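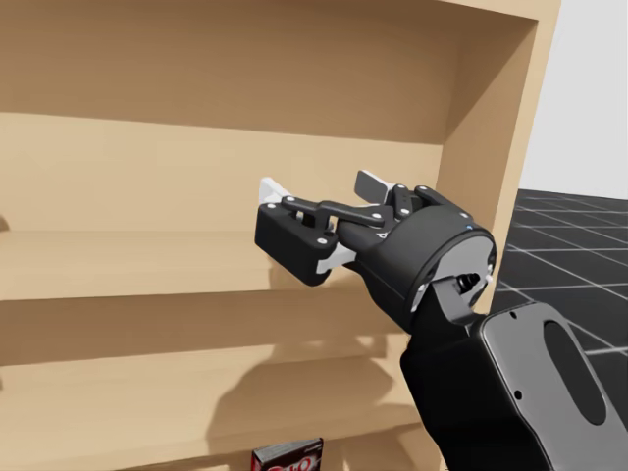 Brelville, 5th April

Fanero Court is a residential complex in the eastern part of Brelville, made up of 136 rental apartments in four connected buildings. It is known chiefly for the dispute over the end of its affordability covenant and for the tenant purchase that followed, one of the first carried out under the city's right of first offer ordinance.

Background

The complex was built by the Jatoi Development Company on the site of a former streetcar depot. The city sold the land at a reduced price. In return, the company signed a covenant limiting rents on 133 of the apartments to a share of the area's median income. The remaining three were set aside for building staff and were never covered by the limits. The covenant was written to last thirty years and contained no option to renew.

Rents during the covenant period were reviewed once a year by the city housing office. The complex had few vacancies, and many households stayed for more than a decade. A ground-floor commercial unit on Depot Street was leased to Comedia, a small theater, which used it for rehearsals and evening classes.

End of the covenant

Two years before the covenant was due to end, Jatoi notified tenants that rents would move to market levels in stages. The first notices listed increases of up to $900 a month for the largest apartments. Tenants formed the Fanero Court Residents' Association in April of the same year and elected Loukia Bakalis, a school bus dispatcher and longtime resident, as its first president.

The association asked the city council to extend the covenant. The city attorney advised that the council could not do so without the owner's consent. A second proposal, under which the city would have bought the complex outright, failed in council by one vote. Opponents of the purchase cited the cost of replacing the boilers and the roof of the north building.

Right of first offer

Mitra Ghasemi, then the council member for the district, introduced an ordinance requiring owners of formerly restricted housing to offer it to a tenant group or nonprofit before listing it for sale. The measure passed after the sale period was shortened and buildings with fewer than ten apartments were exempted. Jatoi opposed the ordinance but did not challenge it in court.

When the company decided to sell, the association entered a joint offer with a regional land trust. The land trust holds title to the ground, and a limited-equity cooperative owns the buildings. Of the resident households, 63 became cooperative members at closing. Others continued as renters under a new agreement that ties yearly increases to operating costs.

Later developments

Boiler replacement began in the first year of cooperative ownership and was paid for in part by a state energy loan. The roof of the north building was repaired the following year. Comedia kept its lease on the Depot Street unit.

The ordinance has since been applied to two smaller properties in Brelville. In one case the tenant group withdrew before closing, and the building was sold to a private owner.

See also

Community land trust
Limited-equity cooperative
Housing in Brelville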